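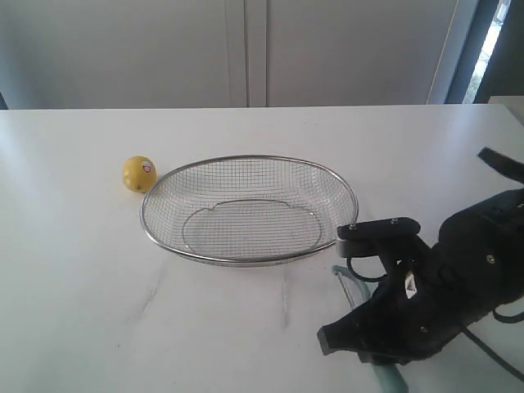

Tabletop reset rules (manipulation work)

Tabletop reset rules are the small, mostly homegrown rules that people follow when a robot arm picks things up and puts them down on a table over and over. A "reset" is whatever happens between one try and the next: the item goes back, the container goes back, the arm goes home, and off you go again. I've been keeping this entry up since June, and I'll say right away that it leans on my own notes and on three house rulebooks I know well, the ones called Serer, Nenine and Rudodik. Other shops do it differently and I'd love to hear from them!

Background

There are formal safety standards for robot arms, and they matter a lot, but they have very little to say about where you put the fruit. That gap gets filled by house rules. Serer is the oldest of the three I follow and it began life as a page taped to a cabinet. Nenine grew out of it and is longer (too long, if you ask me – it runs to 166 numbered rules, and I have never met anyone who could recite them). Rudodik is the short one, with 9 rules on a single sheet, and it's the one I hand to new people.

Start layouts

A start layout says what is on the table before a try begins. All three rulebooks agree on the basics. The item to be moved starts outside the container. The container starts empty. The gripper starts clear of both. A very common version is the line layout, with item, container and gripper spread across the middle of the table and the front left bare, so that a person can reach in from that side when the arm is stopped.

Where they part ways is spacing. Serer lets the item sit right up beside the rim of the container, nearly touching. Nenine calls that a "close start" and wants it logged separately, and I'm with Nenine on this one. A lemon snug against a basket is a different job from a lemon out in the open, because there's less room for a finger to get down on that side. If you mix the two kinds in one log you'll never sort out later which tries were the hard ones.

Items

Real groceries are fine under all three sets of rules. Stickers are the thing people argue over. Serer says peel them off, Rudodik says leave them on, and Nenine says do whatever you like as long as you do it for the whole batch. I leave them on. People's kitchens have stickers on their fruit, so my table does too.

Round items need a bit of care. Set them down, let go, and wait until they stop rocking before you step back. Swap out fruit when it goes soft, and write down the swap.

Containers

Open wire baskets are popular because you can see the item through the side. They're also light, and a light basket slides when it gets bumped. Rudodik's rule is simple: if the basket moved, put it back and note it. Don't tape it down halfway through a batch (I did this once and had to throw out 606 tries, which still stings). An oval basket has one more wrinkle, since it has a long way and a short way. Write down which way the long side runs.

Surfaces and light

Pale, slightly shiny tabletops are easy to wipe and hard to light evenly. Daylight coming in from one side makes one half of the table brighter, and it changes all day long. The rulebooks don't ban windows. They ask you to note which side the window is on and whether the blinds were up. Faint marks and veining in the surface are okay, and some of us quietly use them for lining things up, though Nenine frowns on it and wants a paper template instead.

Cables and hoses

Every cable should have enough slack for the full reach of the arm and shouldn't be able to sweep the work area. Look at the loops near the gripper first, then anything passing under the jaw. Serer asks for this check every 5 tries. I do it whenever I put the item back – easier to remember.

Fasteners on the fingers get the same treatment. A screw that has backed out a little can snag on mesh, and mesh never lets go politely.

Hands on the table

The one rule with no variations: the arm is stopped before a hand goes in. A paused program doesn't count as stopped in any of the three books. Your own site's safety rules come first, always, and if this page disagrees with them then ignore this page.

Open questions

The rulebooks still don't agree on what to call a try where the item lands on the rim and then tips in. Rudodik counts it, Serer doesn't, and Nenine has a separate column for it.

Related entries

Pringle scoring sheet
Close starts and open starts
Choosing a container for pick-and-place
Logging a batch by hand
Wiping down between batches

9 shares | 5 comments

Contact | Copyright | Last updated Oct 16, 2019 | Back to top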